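Table Coverings and Small Containers: How Much Does the Surface Matter?

Hortensia Salazar
Introduction to Packaging and Materials, fall project report

1. Background

The packaging room has one large work table that every group shares. Over a semester the top picks up glue, tape residue and knife marks, and the department covers it with brown paper so that it can be stripped and covered again. My question was a simple one: does the covering change how well small containers stay where you put them?

I got interested in this during the carton exercise in October, when my partner's containers kept ending up somewhere else on the table while we were folding. She blamed the table. I thought it was the way we were bumping it. This report is my attempt to find out which of us was closer.

2. Materials

I kept to things already in the room. The test pieces were a light-blue plastic cup, wider at the top than at the base, and a large orange can. The cup always stood upright. The can was tested standing and lying on its side, and most of the useful results come from the second position.
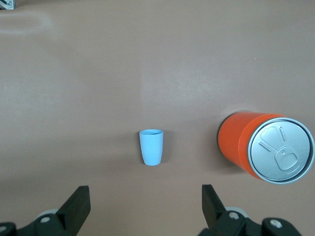

I chose a cup and a can that differ a lot in size and shape. A tapered cup has a small footprint for its height, so a bump at the rim has more leverage than a bump near the bottom. A can on its side touches the table along a narrow line and can only roll in two directions, which makes it easy to measure with a tape.

For coverings I used three options. The first was the brown paper from the department roll, laid the usual way. The second was the same paper pulled tight and taped along all four sides. The third was a coated sheet sold under the name Vetari, which the instructor had left over from another class. I also wanted to try the felt-backed Kalton mat, but the only one we have is too small for the table and I left it out.

3. Method

Each trial was the same. I set the container on a pencil mark, let a small sandbag drop from a fixed height onto the table next to it, and measured how far the container had moved from the mark. The sandbag came down in the same spot every time. If the container fell over, I wrote that down as a fall and did not measure a distance.

I ran 400 trials in total, spread over several afternoons. The trials were divided between the coverings and container positions, with fewer for the Vetari sheet because I ran short of time with it. Results went into a spreadsheet set up from the Tello template we were given in the second week.

Partway through I changed one thing. I had been smoothing the paper with my hand before every trial, and I realized that people using the table for regular work do not do this. From then on I smoothed it once at the start of each session and left it alone. The earlier trials are kept in a separate tab and are not part of the comparison.

4. Results

After removing the early trials and the ones where I dropped the bag in the wrong place, 76 trials on the untaped paper were good enough to compare with the other two coverings.

The upright cup hardly cared about the covering. It shifted a little on all three, and the falls were spread evenly enough that I would not draw anything from them.

The can on its side was a different matter. On the taped paper it rolled the farthest, with one run of 443 millimeters before it stopped. On the untaped paper it often stopped much sooner. Small ripples that you can barely feel with your fingertips seem to be enough to hold it — or to turn it slightly so that it stops at an angle.
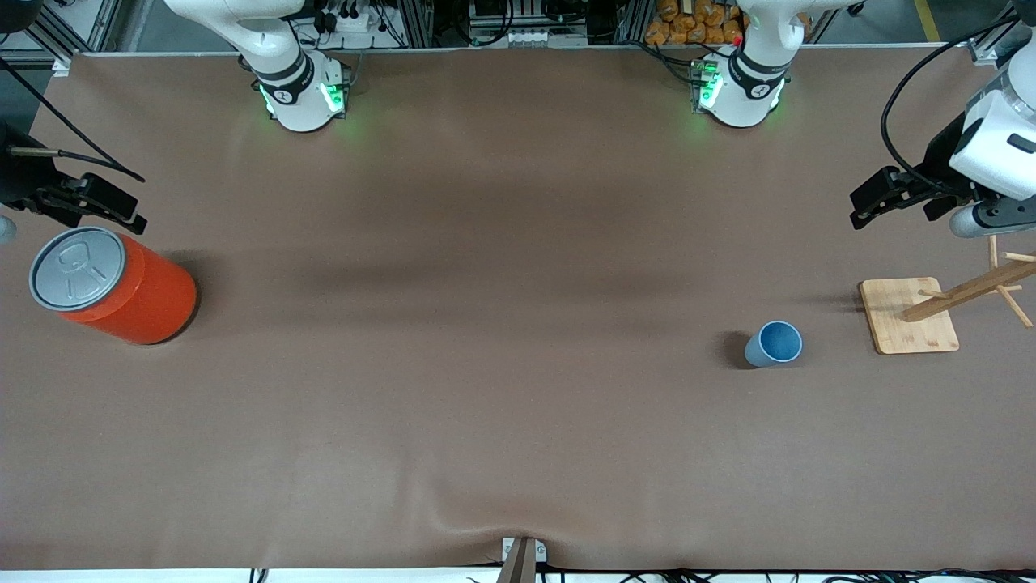 The crease results were the ones I had not planned for. Where the paper bends or dips, a rolling can may slow down on one side and speed up on the other. I did not have a good way to measure the depth of a crease, so I only recorded whether there was one in the path of the can. A proper version of this project would need a depth gauge.

On the Vetari sheet the can behaved much as it did on the taped paper. The sheet is easier to wipe clean, but it costs more and it curls at the corners when it has been stored on a roll.

5. Discussion

My partner was partly right. The covering makes a difference for anything that can roll. For a cup standing upright, the bump matters more than what is under it.

There are some weak points. I used one cup and one can, both empty, and a filled container would probably give different numbers. The sandbag is also a rough substitute for an elbow or a dropped box. I started with a plan for 4000 trials, copied from a shipping study we read in class, and it took me one afternoon to see that this was not going to happen with one person and one tape measure.

For the room itself I would keep the brown paper and leave it untaped in the middle, with tape at the corners only. Cans should be stood up when they are not being used. If the department orders new coverings next year, the Aminus paper in the supply catalog comes in a wider roll and would cover the table without a seam.

6. Files

The spreadsheet has one tab per covering, plus the tab with the early trials. The distances are in millimeters. Blank cells in the distance column are falls.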